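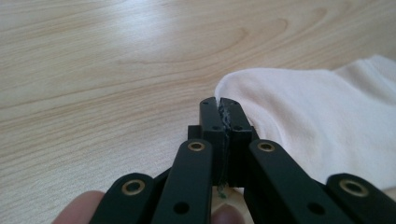

Ticket 998: Lighting level in Serkska Room does not follow schedule
Status: Closed
Category: Building systems, lighting control
Submitted by: Serkska Room user group
Assigned to: Building Systems Support, Erka House
The lighting in the Serkska Room rises to full output during the afternoon and does not return to the scheduled level. Wall switches respond normally for a short time, after which the lights return to full output without any action by the occupants. The tables in the room have a pale wood finish, and the bright, washed-out patch of reflected light over the curved grain is typical of what users have reported. Several groups have asked for the lights to be lowered during long sessions. The user group requests that the scheduled level be restored and that the wall switches be made to hold their setting.

Initial response from Building Systems Support

Your request has been received and assigned. The Serkska Room is served by a Kälin lighting controller on the ground floor of Erka House. The room schedule is supplied to the controller by the Clerkico booking system. Please confirm the following:

Whether the problem occurs when the room is booked, when it is not booked, or in both cases.
Whether the blinds are open or closed when the lights rise.
Whether the adjoining corridor is affected.

Please do not switch the lights off at the circuit panel. Doing so clears the controller's event history, which will be needed to trace the fault.

Reply from the user group

The problem has been seen only during bookings. It occurs with the blinds open and with the blinds closed. The corridor lights behave normally. Users also report that the wall switch holds its setting for a fixed period and that this period seems to be the same each time. One group timed it at 11 minutes on two occasions.

Support log, entry A

The event history was downloaded from the Kälin controller. It shows a command to set channel 2 to full output, repeated every 11 minutes during booked periods. Channel 2 supplies the main ceiling fixtures. Channel 1, which supplies the fixtures along the presentation wall, receives no such command. The repeated command explains why the wall switch appears to fail. The switch is working, but its setting is replaced at the next command.

The source of the command is recorded only as "external." This label is used for any instruction that does not originate from a wall switch or from the controller's own clock. Further checks are required.

Support log, entry B

The daylight sensor was tested first. It was covered with an opaque cap and left in place for a full booked period. The command continued at the same interval, and the reported light level fell as expected. The cap was then removed and the reading recovered. The sensor is in working order and has been ruled out.

The setpoint for the room was also checked. The approved value for meeting use is 500 lux at table height. The controller held a value of 900. A value of 900 is used elsewhere in Erka House for the drawing office, where fine detail work is carried out, and is not approved for the Serkska Room. The setpoint was corrected by hand and the change was saved.

The lights fell to the correct level within a few seconds. They returned to full output at the next command, and the setpoint again read 900. The incorrect value is therefore being written to the controller from outside and is not a stored fault.

Interim advice to users

Until the fault is corrected, users who need lower lighting may select the "Presentation" button on the wall panel. This button places the room in a protected mode that ignores external commands for the length of the booking. It must be selected again at the start of each booking. The "Dim" button does not offer the same protection and should not be relied upon.

Users are asked not to cover the fixtures or to remove lamps. Any fixture found covered will be treated as a safety matter and reported separately. 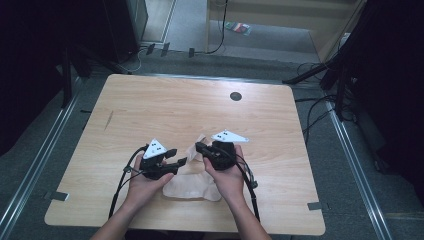
Support log, entry C

With the sensor and the controller ruled out, attention moved to the link between the Clerkico booking system and the lighting network. Each room in Clerkico is assigned a lighting profile. At the start of a booking, Clerkico sends the profile to the controller, and it then sends the profile again at a set interval as a check on the connection. The interval in the current configuration is 11 minutes.

The profile assigned to the Serkska Room is "Meeting, standard." This is correct. The content of the profile, however, did not match the approved record. The setpoint in the profile was 900, with channel 2 fixed at full output. The same content is found in the drawing office profile.

The change history shows that both profiles were edited in January, when the drawing office was moved to the upper floor. The drawing office profile was created from a copy of "Meeting, standard," and the new values appear to have been saved to the original as well as to the copy. Other rooms using the standard profile have older controllers that do not accept a setpoint from the booking system. This is consistent with the absence of reports from those rooms.

Support log, entry D

The following changes were made outside booked hours:

The "Meeting, standard" profile was restored to its approved values.
The drawing office profile was separated from it and checked against the approved record.
The fixed output on channel 2 was removed.
The restored profile was sent to the Kälin controller and the setpoint was read back as 500.

A test booking was then entered for the Serkska Room. The lights were lowered with the wall switch and left alone for the full period. The external command arrived at each interval as before. The lights remained at the level selected, and the event history recorded each command as "received, no change." The drawing office was tested in the same manner and held its own setpoint.

Message to the user group

The cause of the fault has been found and corrected. The lighting level in the Serkska Room should now follow the schedule, and the wall switches should hold their setting until the booking ends. The protected mode is no longer needed for ordinary use, although it remains available. Please report any further change in lighting level to this ticket, stating the time of day and which wall button was last used.

Reply from the user group

The lights have held their setting through all bookings in the period since the change. One group noted that the fixtures along the presentation wall are slightly slower to respond than the main fixtures. The group does not consider this a problem but wishes to have it recorded.

Closing note

The slower response on channel 1 is a result of the fade time set at installation and does not require correction. A request has been entered with the Clerkico administrator to restrict editing of shared profiles to Building Systems Support. That request is tracked separately and does not prevent closure. Ticket closed with the agreement of the user group.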